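보낸 사람: Zainab Afolabi
받는 사람: Jadari 책상살림 메일링 리스트
제목: Re: [Jadari] 쟁반 하나로 책상이 정리될까요?

Halyna 님, 그리고 목록에 계신 여러분 안녕하세요!

질문 읽자마자 답장 창부터 열었습니다. 쟁반 이야기라니요! 제가 이 목록에 들어온 지 꽤 됐는데 연필꽂이와 서랍 칸막이 이야기는 그렇게 많이 오가면서 쟁반 이야기는 한 번도 제대로 나온 적이 없어서 늘 아쉬웠거든요. 길어질 것 같으니 차 한 잔 옆에 두고 읽어 주세요. 원문은 중간중간 잘라서 인용합니다.

Halyna Stelmakh 님이 2020년 7월 14일에 쓰셨습니다:
> 안녕하세요. 재택근무를 시작하면서 식탁 한쪽을 책상으로 쓰고 있습니다.
> 저녁마다 치워야 하는데, 치우는 일보다 다음 날 다시 꺼내는 일이 더
> 귀찮습니다. 가위, 줄자, 실패, 펜, 클립, 안경닦이 같은 것들이 식탁 위를
> 돌아다녀요. 상자를 써 봤더니 안에 뭐가 들었는지 안 보여서 결국 다
> 쏟아 놓게 되더군요. 쟁반을 쓴다는 분이 계시던데 정말 쟁반 하나로
> 정리가 되나요? 그냥 물건이 쟁반 위로 옮겨 갈 뿐 아닌가요?

네, 그냥 쟁반 위로 옮겨 갑니다. 그런데 저는 바로 그게 좋아요! 상자는 뚜껑을 열고 들여다보고 뒤적여야 하는데 쟁반은 한눈에 다 보이고, 통째로 들어서 옮기면 끝이니까요. 저녁에 식탁을 비워야 할 때 손이 한 번만 가면 됩니다. 아침에도 한 번이고요. 저는 이 두 번의 동작 때문에 쟁반에 푹 빠졌습니다.

> 쓰신다면 어떤 크기가 좋은지, 색은 어떤 게 좋은지도 궁금합니다.

색 질문이 나와서 정말 반가웠어요. 저는 연두색파입니다. 그것도 진한 연두 말고 회색이 살짝 섞인 듯한 옅은 쪽이요. 처음에는 흰 판 위에 흰 쟁반을 올려 썼는데 보기에는 깔끔해도 가장자리가 눈에 잘 안 들어와서 자꾸 쟁반 밖에 펜을 내려놓게 되더라고요. 검은색도 써 봤는데 이번에는 검은 클립과 검은 머리핀이 몽땅 사라지는 마법이 일어났고요. 옅은 초록은 흰 바탕과도 구분이 되고, 검은 것도 은색인 것도 위에 놓으면 잘 보입니다. 저희 작업대는 밝은 나무판 위에 커다란 흰 판을 얹은 것인데 나무색과 흰색과 연두가 같이 있으면 기분까지 좋아져요. (이건 완전히 취향입니다. 분홍 쟁반 쓰시는 분들도 환영!)
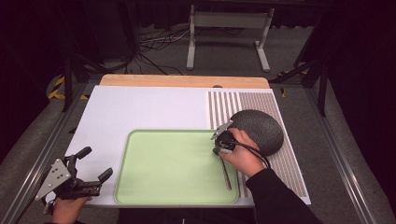 크기는요, 저는 늘 이렇게 말씀드립니다. 양손으로 편하게 들 수 있는 것 가운데서 고르되, 자주 쓰는 물건 중 제일 긴 것이 누울 수 있으면 충분하다고요. Halyna 님은 가위가 제일 길지 않을까 싶네요. 줄자야 말아 두면 되고요. 가위를 대각선으로 눕혀 보고 들어가면 그 크기로 가시면 됩니다. 큰 걸 사면 든든할 것 같지만 제 경험으로는 큰 쟁반일수록 빨리 산더미가 됩니다. 저는 처음에 욕심을 내서 식탁 절반만 한 쟁반을 들였다가 문을 지날 때마다 몸을 옆으로 돌려야 했어요. 지금 그 쟁반은 화분 받침으로 잘 살고 있습니다.

테두리도 꼭 보세요. 저는 높이가 낮고 모서리가 둥근 것을 좋아합니다. 테두리가 높으면 결국 상자가 되고, 손을 위에서 집어넣어야 하잖아요. 낮으면 손이 옆에서 쓱 들어갑니다. 그러면서도 연필이 굴러 나가지 않을 정도는 되어야 하니 살짝 올라온 정도가 딱 좋아요. 둥근 모서리는 닦을 때 진가가 나옵니다. 행주가 한 바퀴 매끄럽게 돌아가요! 직각으로 꺾인 모서리에는 지우개 가루며 실밥이 꼭 끼어서 면봉을 들고 앉아 있게 되는데, 그 짓을 한겨울 1월에 손이 곱은 채로 한번 해 보고 나서 저는 둥근 모서리로 다 바꿨습니다.

재질은 가벼운 플라스틱이면 충분합니다. 나무 쟁반이 예쁘다는 건 저도 인정해요. 그런데 풀이나 잉크가 묻으면 마음이 아프고, 물로 박박 씻기도 조심스럽습니다. 플라스틱은 싱크대에 넣고 씻어서 세워 두면 그만이니까요.

> 그리고 쟁반에 물건을 어떻게 놓으시나요? 칸막이를 따로 쓰시나요?

칸막이는 안 씁니다. 써 보기는 했어요. Stasum에서 나온 끼우는 칸막이를 사서 한동안 신나게 썼는데, 물건이 바뀔 때마다 칸을 다시 짜는 일이 취미처럼 되어 버려서 그만뒀습니다. 칸막이 좋아하시는 분들께는 그게 또 즐거움이겠지요. Omerović 님이 예전에 이 목록에 올리신 칸막이 사용기는 지금 봐도 대단합니다. 보관함에서 한번 찾아 읽어 보세요.

저는 그 대신 방향만 정해 둡니다. 긴 것은 먼 쪽 테두리에 나란히 붙이고, 작은 것은 제 오른손 가까이에 둡니다. 가운데는 비워 둬요. 이 가운데 빈자리가 정말 중요합니다! 작업하다가 잠깐 내려놓을 데가 필요한데 거기가 비어 있으면 물건이 쟁반 밖으로 도망가지 않거든요. 단추를 떼어 놓을 때도, 나사를 풀어 놓을 때도, 안경을 잠깐 벗을 때도 다 가운데입니다.

그리고 하루가 끝나면 쟁반을 완전히 비우는 날을 가끔 만듭니다. 매일은 아니고요. 전부 꺼내서 옆에 늘어놓고, 빈 쟁반을 닦고, 다시 올릴 것만 올립니다. 이때 다시 안 올라가는 것들이 꼭 나와요. 뚜껑만 남은 펜, 어디서 왔는지 모를 고무줄, 다 쓴 건전지. 빈 쟁반을 놓고 바라보는 그 잠깐이 저는 참 좋습니다. 새 공책 첫 장을 펼칠 때와 비슷한 기분이 들어요. 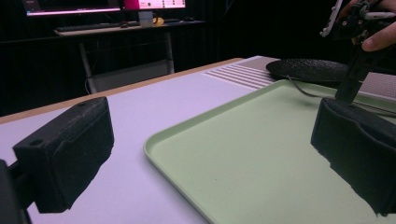
바닥 이야기도 조금 하고 싶어요. 쟁반을 놓는 면이 매끈하면 글씨를 쓰다가 팔꿈치로 건드렸을 때 쟁반이 쭉 미끄러집니다. 저는 쟁반 밑면 네 귀퉁이에 작은 실리콘 점을 붙였습니다. Alov 생활용품점에서 한 장짜리로 샀는데 100개가 붙어 있어서 쟁반에 붙이고, 의자 다리에 붙이고, 액자 뒤에 붙이고도 아직 남았어요. 필요하신 분은 개인 메일 주세요. 봉투에 몇 개 넣어 보내 드릴게요. 식탁에서 쓰신다면 얇은 천을 한 장 깔아도 됩니다. 다만 줄무늬가 촘촘한 천은 한번 생각해 보세요. 작업대 오른쪽에 갈색과 흰색 가는 줄무늬 면이 있는데, 저는 무척 좋아하는 무늬지만 바늘을 그 위에 내려놓으면 찾는 데 한참 걸립니다. 바늘은 무조건 쟁반 안에!

다음은 Halyna 님 메일의 마지막 부분입니다.

> 혹시 여러 개를 쓰시는 분도 계신가요? 하나로 시작하는 게 나을지,
> 처음부터 용도별로 나누는 게 나을지 모르겠습니다. 가족들도 같이
> 쓰는 식탁이라 자리가 넉넉하지 않아요.

하나로 시작하세요! 이건 아주 힘주어 말씀드립니다. 하나로 지내 봐야 뭐가 넘치는지 보이더라고요. 저는 석 달쯤 하나로 버티다가 바느질거리만 따로 빼서 둘이 되었고, 그 뒤로는 늘지 않았습니다. 두 개가 같은 모양이면 포개 둘 수 있어서 선반 한 칸에 다 들어가요. 물론 물건을 올린 채로는 못 포개니까, 하나는 선반에 두고 하나만 꺼내 쓰는 식입니다.

가족과 같이 쓰는 식탁이면 쟁반의 집을 먼저 정해 두시면 좋겠어요. 식탁에서 내려간 쟁반이 갈 자리요. 저희는 창가 선반 아래 칸입니다. 그 칸에는 다른 걸 절대 안 올려요. 집이 없으면 쟁반은 의자 위로 가고, 누군가 그 의자를 빼다가 클립 비가 내립니다. 저희 집에서 실제로 있었던 일인데, 나중에 주워 보니 클립이 66개였습니다. 세어 본 건 제가 아니라 조카예요. 숫자 세는 걸 무척 좋아하는 나이라서요. 그날 이후로 클립은 뚜껑 있는 작은 통에 담아 쟁반에 올립니다.

아, 그리고 안경닦이! 적어 주신 물건 중에 제일 반가웠습니다. 저는 안경닦이를 쟁반 안에 펴서 깔아 두고 그 위에 작은 드라이버며 핀셋을 올려놓아요. 달그락 소리가 안 나서 밤에 식구들이 잘 때 옮기기 좋습니다. 더러워지면 빨면 되고요. 실패는 굴러다니니까 눕히지 말고 세워 두세요. 세워 두면 위에서 색이 보여서 고르기도 편합니다.

줄자 말인데요, 혹시 손잡이에 고리가 달린 것이면 쟁반에 넣지 말고 옷이나 앞치마에 걸어 두는 방법도 있습니다. 저는 줄자를 하도 잃어버려서 한동안 목에 걸고 살았어요. 장 보러 갈 때도 걸고 나간 적이 있습니다.

질문에는 없었지만 종이 이야기도 덧붙일게요. 종이는 쟁반에 안 올리시는 편이 좋습니다. 영수증 한 장이 올라가는 순간 우편물이 따라오고, 그다음에는 전단지가 옵니다. 종이 밑에 가위가 깔리면 그때부터는 상자와 다를 게 없어져요. 저는 종이용으로 벽에 집게를 하나 달았습니다. 거기 물릴 수 있는 만큼만 두고, 안 물리면 그날 처리합니다. 메모지는 작은 묶음 하나만 예외로 허락했어요. 200장짜리 두툼한 묶음을 샀다가 쟁반 한쪽을 너무 차지해서 반으로 갈라 쓰고 있습니다.

다른 분들 이야기도 정말 듣고 싶습니다. 특히 식탁을 책상으로 같이 쓰시는 분들, 밥때가 되면 쟁반을 어디로 보내시나요? 높은 테두리를 좋아하시는 분도 계실 텐데 이유가 궁금합니다. 저는 낮은 쪽에 너무 푹 빠져 있어서 반대편 이야기를 들으면 재미있을 것 같아요. 그리고 연두색 말고 작은 물건이 잘 보이는 색을 아시는 분이 계시면 꼭 적어 주세요. 회색은 어떤가요? 하늘색은요?

Halyna 님, 쟁반 정하시면 목록에 꼭 알려 주세요! 가위가 대각선으로 들어가는지부터요.

Zainab Afolabi 드림

추신. 실리콘 점은 붙이기 전에 쟁반 밑면을 알코올 솜으로 한 번 닦고 잘 말리세요. 저는 그걸 빼먹었다가 이틀 만에 두 개가 떨어져서 다시 붙였습니다.

--
Jadari 책상살림 메일링 리스트
답장은 목록 전체로 갑니다. 개인에게만 보내실 때는 받는 사람 주소를 확인해 주세요.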